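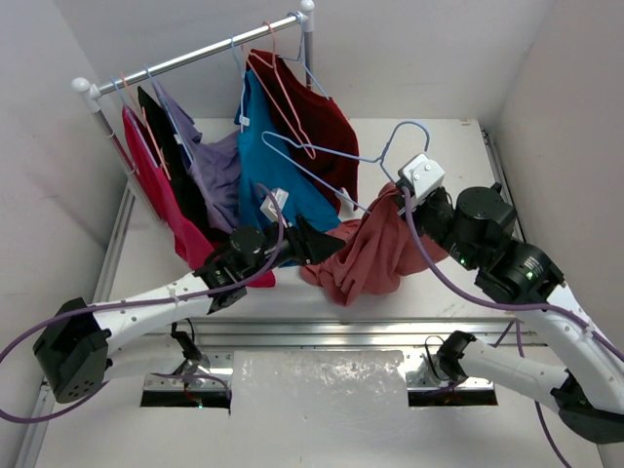 Textiles and Clothing Care, Unit 4: Knits
Handout for the class of Wednesday, November 23, 2022
Instructor: Meriem Fahmy

Read this before the lab. Bring your swatch cards and a ruler.

1. How a knit is built

A woven cloth has two sets of yarn crossing at right angles. A weft knit can be made from a single yarn, bent into loops that hang from the loops in the row before. The loops change shape when the cloth is pulled, so a knit stretches even when the fiber itself does not.

Rows of loops running across are called courses. Columns running up and down are called wales. Mark both on your swatch card with an arrow.

Jersey has plain loops on the face and purl loops on the back. It curls at the cut edges. Rib alternates columns of plain and purl. It lies flat and pulls in sideways, and it stretches more across than jersey does.

2. Edges and ribbing
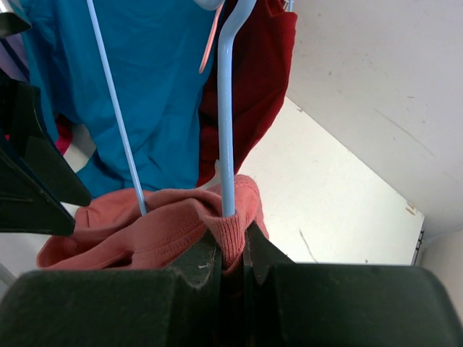

Ribbing is used where an opening has to stretch and then close up again. Neckbands, hems and cuffs are the usual places. At rest the purl columns sink behind the plain ones and the band narrows. The ribbed cuff on the salmon-pink knit is gathered tight against the hook of a light blue hanger, a much thinner thing than a wrist. Recovery depends on the yarn as well as the structure. Wool springs back well. Cotton rib goes slack with wear, and many makers add a little elastane for that reason.

3. Storage

Weight is the main problem. A hanging knit carries its own weight from the shoulders, and the loops there lengthen while the loops at the hem stay as they were. Heavy sweaters should be folded. Light jersey can hang

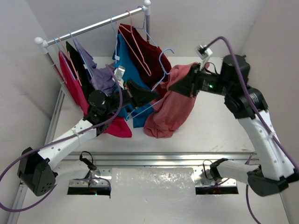 if the hanger is wide enough to reach the shoulder seam – a narrow one leaves a bump in the sleeve. Never hang a wet sweater. Dry it flat, pulled gently to its original measurements.

4. Lab work

Work in pairs. Cut a 7 cm square from the jersey and another from the rib. Stretch each one across, hold for a slow count, release, and measure again. Record the change for both courses and wales. Jucélia Pacheco has the spare rulers.

Reading: Kaller, chapter on weft knits. Skip the section on warp knits, we return to it in January.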